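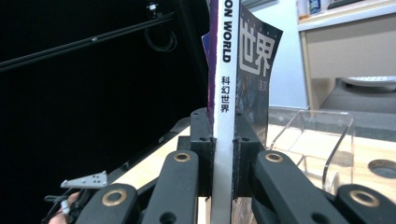
Quách wrote in to say that a parallel jaw is a parallel jaw, and that anybody spending more than an afternoon comparing two of them is looking for an excuse to buy the dearer one. I have some sympathy. Most comparison pages are a spec sheet with a verdict stuck on the end. But the spec sheet won't tell you how a finger pad behaves on paper, and paper is where hand-held grippers get found out.

How to compare hand-held grippers on thin, floppy things

What you need

Two hand-held grippers, or one gripper and two sets of pads
A magazine with a flat spine
A single glossy flyer
A table that stays put (tape it down if it doesn't)
Something to write on

Leave the wooden blocks in the cupboard. Every gripper maker shows you blocks, and every gripper can hold a block.

Step 1. Look at the pads before you close them

Bring the fingers together slowly with nothing between them and look at the gap from the side. If the pads meet at the tips first, you will pinch. If they meet at the heel first, a single sheet will slide out and you will blame the surface. Then wiggle each arm at its pivots. Play there matters more than the maximum force figure, which I have yet to see measured in a way I could repeat.

Step 2. The magazine

Stand it up and close on it near the spine, one pad on each cover. The spine is stiff and the covers aren't, so the covers will flare. Lift, hold for 4 seconds, put it down. Note whether it leans and which way. Do it again further from the spine, where there is less to bite on.

The Villance pads were fine at the spine and poor elsewhere. The Imura ones were slightly worse at the spine and slightly better elsewhere. Anyone who turns that into a ranking is selling something.
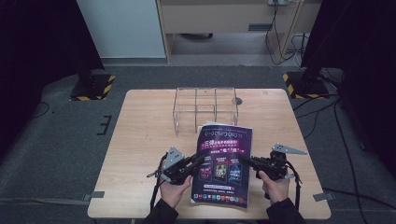
Warnano Handling Group: bench notes
September 8, 2021

Step 3. The flyer, two hands

Take one side in each gripper and keep the sheet upright. Bring your hands a little closer together and watch for the sheet bowing, then move them apart until it is flat. Stop there. Pulling harder only tests the printer's choice of paper.

Swap the grippers between hands and repeat. I skipped this the first time and wrote half a page on a difference that belonged to my right hand.

Step 4. Repeat until you are bored

We did 200 grips with each set of pads, 400 in all. After the first few dozen I would have signed anything in favour of the Imura. By the end the two were close enough that I wouldn't argue with someone who picked the other.

Write down every drop, including the ones you think were your fault. Those are the ones people leave out.

What I still don't trust

Fresh pads. Both sets were new, and I expect the surface to change with use. We will run the same steps again in December on the same pads, uncleaned, before ordering more of either.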